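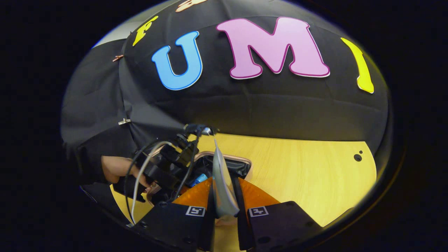
Black fabric backdrop creases every time it comes out of storage

Posted Wed 21 June by Tin-yau Lui

I look after the display stock for a small events hire outfit in Drornmont. Our black backdrops are polyester, flame-retardant treated, and are kept folded in crates. After a few months the fold lines are permanent enough to show under side lighting. A handheld steamer gets most of them out but takes far too long per panel. Washing is out as far as I know, given the FR treatment. Is there a storage method that avoids this, and is there a safe iron temperature? We have 12 panels to get ready before September.

2 answers

Roll them. Get cardboard carpet tubes from a flooring store, usually free. Face side in.

Reply from Moussa Drapery Workroom

Check the label or the certificate for the treatment type first. Inherently flame-retardant polyester can normally be washed cool and keeps its rating. Topically treated cloth cannot -- the salts rinse out and it has to be treated and tested again. Heavy steaming can also leave water marks on topical treatments, so try a corner.

For ironing, use the lowest synthetic setting, dry, from the back, with a cotton pressing cloth. If the surface goes shiny the iron is too hot, and the shine does not come out.

Rolling is right, but the tube should be longer than the panel is wide or the edges crush. If you have no room for tubes, fold loosely and refold along different lines each time. Hang the panels overnight before a job with weight in the bottom hem -- chain works better than clamps, which pull unevenly. Take off anything stuck or pinned to the cloth before it goes away.

We use cookies to remember your settings. Accept | Manage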